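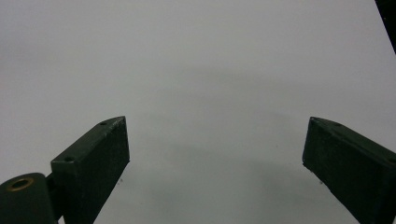
Workshop > Benches and Worktops > Surfaces > Harkov Plain Worktop

Harkov Plain Worktop, pale grey-white
Product code 2622

Every worktop maker says its surface is easy to keep clean. Bostov says it about theirs, and so does Harkov. We have sold enough tops to be wary of the claim, so what follows is our own view, and the maker's leaflet can be had from the counter if you prefer that.

The Harkov is a plain pale top with no pattern, no printed grid and no grain. Some people want a grid for measuring. If you do, buy a cutting mat, as it will be cheaper and you can throw it away when it wears out. The plain finish makes small dark parts easy to find, and that is the main thing in its favour. It also shows every pencil line and every ring left by a mug.

The leaflet calls it "stain resistant". Tea came off ours with a damp cloth. Red marker didn't, and two-part glue left a dull patch that we have stopped trying to shift. We would not call it scratch proof either — drag a metal vice across it and you will see where it went.

Under a single overhead lamp you get soft grey shadows behind whatever you are working on. Two lamps, one each side, are better. The clip-on lamp Harkov sells for this is overpriced and we don't stock it.

Sizes and fitting
Length: 1010 mm
Thickness: 22 mm
Fixings: not supplied, whatever the box appears to promise
Fits: Grurura frames, old and new pattern. Bostov frames need fresh holes drilled.

Lift it with two people. The corners chip if it lands on one, and chipped corners are not covered by the guarantee. Leave it flat in the room overnight before you screw it down.

Delivery is free on orders over £200. The price went up in April and we were given no good reason for it.

Comments

Anjana Khan
Had mine a year. Agree on the marker. White spirit took some of it off but the shine went with it.

Habibur Mridha
Does it sit level on the older Grurura frame? Mine has a lip at the back.

Jinfeng Zeng
@Habibur it does if you file the lip down. Took me an evening — not hard, just dull.

Shahnaz Seneviratne
I bought the Bostov one instead and it marks just as badly. Save your money and paint a sheet of board.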